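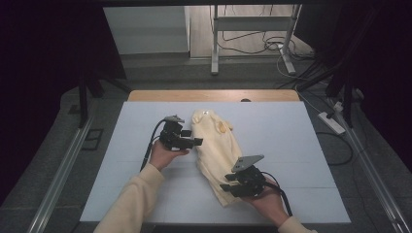
The first budget Rhona Mackay wrote for her folding project fit on the back of a lunch receipt, and she still has it, tucked inside the cover of the binder that replaced it. It had one line for arms, one line for grippers, and a word she now reads as "misc." but which may well be "mice."

Mackay runs planning at Prernport, a garment-care company that handles hotel linens, uniforms and, more and more, the soft shapeless things people wear at home. Sweaters are the trouble. A pillowcase will lie down for you. A sweater lands in a heap with its tag sticking up and its sleeves somewhere underneath, and a machine has to find its way in (so does a new hire, she'd like it said, and new hires get a week of patience!).

Her plan had been to buy two full robot arms right away. It was Tatsuya Kudo, who looks after equipment purchasing, who talked her into starting with hand-held grippers, one for each hand, and letting people work the cloth with those through the winter. You learn what the fingers can manage before you've paid for the shoulders, as he put it to me over a very long cup of coffee. Short fingers or long ones? How much cable does a person need before it stops tugging at the wrist? He wanted those answers on paper before he signed anything.

They took quotes from two suppliers, Merkis and Xiong, and the totals came in only 2 percent apart, which sounds like an easy choice until you read the small print, as Kudo does, with a ruler. One quote left out spare fingers. The other had a delivery time of 17 weeks, and Mackay had promised her board something to look at by January.

What surprised her most was how much of the money went to things that never touch a garment. Tables, posts, rails, power strips, cable and more cable, and the hours to put it all together. By her count it came to roughly 17 percent of the first year's spending, and she has since given it a page of its own in the binder.

The arms are back in the plan for next year, in pencil. Kudo is still waiting on a price for the spare fingers.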